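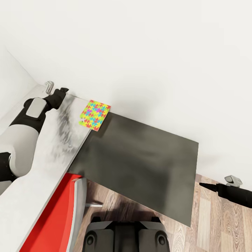

添付1 白い天板と、壁際の銀色の金具

チケット番号:1,506
件名:Skerex 船首電動モーター、定点保持中に船がゆっくり回ってしまう
受付日:2021年11月28日
お客様:マワル・ハリム様
担当:レオニダス・マルガリティス
状態:解決済み(経過観察中)

お客様からの最初のお問い合わせ

いつもお世話になっております。ニコライディス・マリーナ(Nikolaidis)に小さな船を置いて、浅場のチヌとスズキをルアーで狙っているハリムと申します。長くなりそうで申し訳ないのですが、どこまでが関係のある話なのか自分では判断がつかないので、順番に全部書かせてください。

夏に船首の電動モーターを Skerex に載せ替えました。8月のうちは本当に快適で、潮がそこそこ走っていても定点保持のボタンを押せばぴたりと止まってくれて、父と「もうアンカーは要らないね」と喜んでいたくらいです。ところが先月あたりから、保持を入れてしばらくすると船首がじわじわと右を向き始め、そのうちモーターが慌てたように強く回って戻そうとし、今度は行きすぎて左へ振れます。浅いところだとこの音で魚が散ってしまうので、せっかく静かに近づいても台無しです(先日も、目の前で尾びれを出していたチヌが一斉に沖へ走りました。あれは悲しかったです)。

手元のリモコンには、ときどき 479 という番号が出て、ボタンを押すと消えます。説明書の一覧にはこの番号が見つかりませんでした。電池は Ernero のもので、魚探とは別にしてあります。どうぞよろしくお願いいたします。

担当からの返信 その1

ハリム様、丁寧に書いてくださって本当にありがとうございます。長いどころか、こちらでお尋ねしようと思っていたことの大半がもう書いてありましたので、とても助かりました。チヌの件は私も釣りをしますのでよく分かります。あの走り方をされると、しばらくその場所に竿を出す気になれませんよね。

さて、479 は「方位の値が短い時間に大きく変わった」という記録で、お手元の版の説明書には載っておりません。ご不便をおかけしました。故障を示す番号とは限らず、方位センサーの近くに鉄や磁石があるとき、あるいは電圧が急に落ちてセンサーが再起動したときに残ります。そこで、次の順でお試しいただけますでしょうか。

一、電池を満充電にして、係留したままモーターを強めに回し、そのときの電圧をリモコンの表示で控える。
二、船首のセンサーのまわりから、動かせるものをいったん全部どける。ペンチ、フックの箱、スピーカー、携帯電話も含みます。
三、広くて穏やかなところで、説明書どおりに方位の校正をやり直す。

一で電圧に問題がなければ、二と三は続けてなさって構いません。プロペラの近くに人やロープがないことだけは、係留中でも必ずお確かめください。

お客様からの返信 その1

早速のお返事ありがとうございます。昨日の朝、父にも手伝ってもらって試してきました。

電圧はモーターを強く回してもほとんど下がらず、端子も磨いてあったので、ここは大丈夫そうです。次に船首の荷物をどけたのですが、思っていたよりいろいろ置いていました。ライン切り、フィッシュグリップ、缶入りのシンカー、それに古い小物入れ。全部を後ろの座席に移して保持を入れたところ、最初はいい感じだったのに、しばらくするとやはり右を向き始めました。ただ、以前よりずっとゆっくりです。479 も一度だけ出ました。
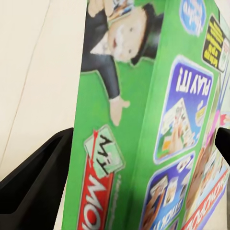
それで校正もやり直したのですが、途中で「完了できません」と出てしまい、二度目も同じでした。風は弱く、ほかの船の引き波もなかったと思います。円を描くように、と説明書にあるので、父が舵を持って私が画面を見ながら回りました。回る速さが悪かったのでしょうか。父は自分の舵のせいだと言って少ししょげています。

ついでの話になりますが、帰りがけに同じ桟橋の方と立ち話をしていたら、その方の船では魚探の画面を消すと直ったことがあるそうです。うちの魚探もモーターのすぐ後ろに移したばかりなのですが、関係ありますか。移したのは先々月の終わりです。

担当からの返信 その2

お父様に、舵のせいではありませんとぜひお伝えください。回る速さが多少ばらついても、普通はきちんと完了いたします。完了できないときは、回っている間ずっと同じ向きから磁気の影響を受けている場合がほとんどです。

そして、最後に「ついで」と書いてくださったところが、たいへん大事な手がかりになりそうです。魚探を移された時期と症状の出始めが、ほぼ重なっています。魚探そのものより、取り付け台のねじや、後ろにまとめた電源線のほうが影響することもあります。お手数ですが、魚探の電源を切った状態と入れた状態でそれぞれ保持を試し、さらに台ごと外せるようでしたら、外した状態でもお試しください。

調整の目安として、方位センサーから魚探の台までは 61 センチ以上離していただくよう、こちらではご案内しております。電源線は、余った分を輪にして束ねず、船べりに沿わせて逃がしてください。
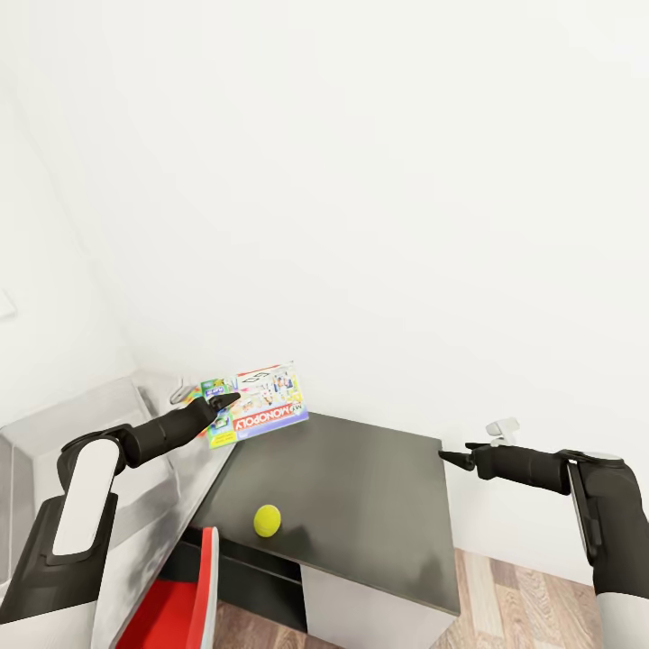

Riruston マリン用品サポート部 船外機・電動モーター係

担当メモ(部内共有):同じ機種で 479 が残ったお問い合わせは、電池の弱りから来ているものと、後付けの機器から来ているものに分かれます。本件は電圧の落ち込みがなく、荷物をどけると軽くなったが消えはしなかった、という経過なので後者と見ています。モーターの積算運転は 400 時間で、ブラシや軸の点検時期にはまだ早く、交換部品の手配は今のところしていません。次に電話を受けた方は、まず魚探の台の材質を聞いてください。お客様はとても話しやすい方です。釣りの話になると長くなりますが、その中に大事なことが混じっているので、どうか途中で切らずに聞いてあげてください。

お客様からの返信 その2

マルガリティス様、直りました!うれしくて、船の上からこれを書いています。

まず魚探の電源を切っただけでは、ほんの少しましになる程度でした。ところが台ごと外して後ろへ置いたら、船首がまったく動かなくなったのです。台を裏返してみると、父が錆びたねじを鉄のものに替えていて、しかも蓋の留め具に磁石が入っていました。父いわく「閉まりがいいから」だそうです。今はステンレスのねじに戻し、留め具は面ファスナーにして、台は教えていただいた距離より後ろへ下げました。線も束ねずに右の船べりへ流してあります。

校正は一回で終わりました。そのあと潮の効く瀬の肩で、お昼を食べ終わるまで保持を入れっぱなしにしましたが、479 は出ていません。モーターの音も静かなままで、父が先に一枚、それから私がスズキを一本。大きさは聞かないでください。

一つだけ教えてください。どけた荷物のうち、フィッシュグリップは手元にないと不便なので、できれば船首に戻したいのです。どのあたりなら置いてよいでしょうか。

担当からの返信 その3

ハリム様、船の上からのお知らせ、係の者みんなで読ませていただきました。お父様の一枚もおめでとうございます。

フィッシュグリップは、腰に下げていただくか、操船席より後ろの壁に掛けていただければ大丈夫です。船首の床に置くのは、鉄の部分が小さくてもお控えください。缶のシンカーも同じで、樹脂のケースに移しても中身の材質によっては影響しますので、後ろのほうにまとめておくのが安心です。

なお、校正の値は電池を外しても消えませんが、台や線の位置を変えたときにはやり直しが必要です。次の釣行でも 479 が出ないようでしたら、このチケットは閉じさせていただきます。もし出てしまっても、同じ番号にそのままご返信いただければ続きから拝見します。

追記:その後の釣行でも症状は出ていないとお電話をいただきました。説明書の番号一覧に 479 を加えるよう、制作の担当へ依頼済みです。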